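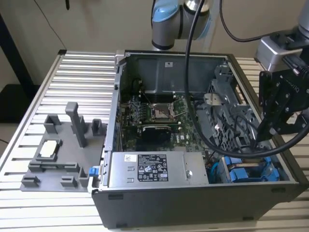
Computer Refurbishing Working Group
Minutes of the meeting of 2019-09-06
Held in the back workroom, Collthorpe

Present: the chair, the secretary, the parts buyer, the bench lead, the schools liaison, and two members from the Gillies branch. Apologies from the Flandness branch, who sent written comments that were read under items 3 and 5.

1. Minutes of the last meeting

Approved with one correction. The January order of thermal paste was recorded as "received." The parts buyer pointed out that an invoice was received. The paste itself came three weeks later. The secretary has changed the wording.

2. Matters arising

The label printer has been repaired, or so we are told. The bench lead will believe it after a full roll has gone through. The question of who pays for the replacement door lock is still with the landlord and has been since January. The chair will write again. The chair did not expect the letter to do much.

3. The Suvetti lot

The bench lead reported on the 108 desktop towers taken over from Suvetti when it closed its upstairs offices. The offer letter described them as "complete and ready for reuse." Members were reminded that the group accepted the lot on the strength of that letter and that two people at this table had asked at the time whether anyone had opened one.

Several have now been opened. The one looked at during this item was laid on its side on the bench with the side panel off. The CPU socket is empty, with the lever and frame standing open. The power supply is in place, and there are blue carriers in the drive cage. The chair asked how a machine without a processor could be called complete. The bench lead said that was a question for Suvetti.

The schools liaison asked whether the missing processors might be boxed up somewhere at the Suvetti end. The parts buyer has asked twice. The first answer was that the inventory showed all units as complete. The second answer was a copy of the inventory. The Gillies members said they had had the same experience with a donor last year and that the box never turned up.

There was a long discussion of whether an open socket is worth buying for. The parts buyer had prices for used processors and thought most of the lot could be brought back at a cost the group could stand. The bench lead was not convinced. Used processors sold in bulk are sold "as pulled," and the last batch from that seller had a failure rate the parts buyer prefers to call normal. There is also the matter of the socket contacts, which need to be looked at under magnification on every board before a single processor is ordered. If contacts are bent, a new processor is money thrown after a board we can't use.

Flandness wrote to say the whole lot should be stripped for parts. The chair asked what Flandness proposed to do with the parts. The written comments did not cover this.

Agreed: no processors to be bought until the sockets have been inspected. The bench lead will report the number of usable boards at the next meeting. The parts buyer asked that it be recorded that prices may go up in the meantime. It is recorded.

4. Power supplies

The bench lead wants every power supply tested under load before any machine leaves the building, whatever the donor says about its age. The present practice is to plug it in and see if the fan turns. The Gillies members said this had always been good enough for them. The bench lead asked how many Gillies machines had come back, and the Gillies members said they would look it up.

The chair wanted to know what a load tester costs. The parts buyer said the cheap ones are not worth having and the good ones are not cheap. Borrowing one was suggested. The only other group known to own one is said to be very attached to it.

The schools liaison asked that the rating on the specification label be copied onto each job sheet, and that people copy it from the label and not from memory. Three sheets in the last batch gave a rating that the supply in question has never been sold with.

Agreed: the parts buyer will bring two quotes for a load tester. Rating to be copied to the job sheet from now on.

5. Hard drives and carriers

This took up most of the meeting.

The drives in the Suvetti machines sit in blue plastic carriers. The bench lead likes the carriers, since nothing has to be unscrewed from the case to get a drive out. The schools liaison does not like them and has said so before. In the last batch, carriers went back into cages without being pushed all the way home, the drives lost contact in the van, and a school spent a morning with machines that would not start.
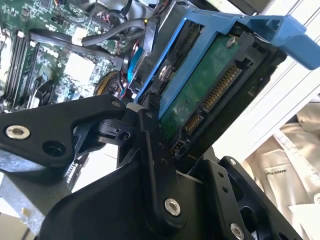
Item 5: drive in its blue carrier, underside showing, release handle at upper right.

The chair asked for the circuit board side to be discussed separately. With a drive in one of these carriers, the green board on the underside is exposed, and people put drives down wherever there is space, including on top of other drives. The bench lead has asked for foam trays three times. The parts buyer said foam trays were bought last year. The bench lead said those were egg cartons. After some back and forth it was accepted that they were egg cartons.

The next question was wiping. Suvetti states in its letter that all drives were wiped before they were handed over. No certificate came with them and there is no list of serial numbers. The group's own rule is that a drive without a certificate is treated as full of somebody's payroll until we have wiped it ourselves. One of the Gillies members thought this excessive for office machines from a firm we know. The chair noted that this was the same firm that described the machines as complete.

The bench lead gave an estimate of bench time for wiping the lot. Members found it high. The bench lead said members were welcome to come in and do it faster.

Flandness, in its comments, offered to take 19 drives and wipe them at its own shop. The offer was received with caution. The last drives sent to Flandness are still at Flandness. The secretary will ask for those back first, with serial numbers, and the new offer can be considered after that.

Agreed:
Every drive to be wiped here and logged by serial number, whatever the donor's letter says.
Carriers to be pushed in until they seat and then pulled lightly to check. The person who does it initials the sheet.
Drives to go into antistatic bags or proper trays when out of a case. No stacking.
Carriers with cracked handles to be thrown out. They are not to go in the "maybe" bin.

The bench lead asked for the "maybe" bin to be abolished. Put to a vote and lost by one.

6. Cables and small hardware

Loose brackets and screws are again being left inside cases when the side panel goes back on. The bench lead found a screw under a board last month. Cables should be clear of the fans and tied before closing. A member asked whether this was not already in the bench rules. It is in the bench rules, on the wall next to the bench, in large type.

The parts buyer can get 100 cable ties for very little and will do so. The chair asked what had happened to the last bag. No answer was given.

7. Schools delivery

The schools liaison has promised a first delivery before winter. The bench lead asked on what basis. The liaison said on the basis of the Suvetti letter, which had been taken at face value. In light of item 3, the liaison will tell the schools that the number of machines is not yet known, and will not name a figure until the sockets have been checked. The chair would like to see that message before it goes out.

8. Any other business

The Gillies branch proposed a joint open evening. Members could see the point of it but doubted that anyone would come, on the evidence of the last one. Deferred.

The kettle is to be moved off the parts shelf.

9. Next meeting

Same room, date to be set by the secretary once the bench lead has the socket figures. The Gillies members asked for an earlier start. The bench lead asked for a shorter item 5.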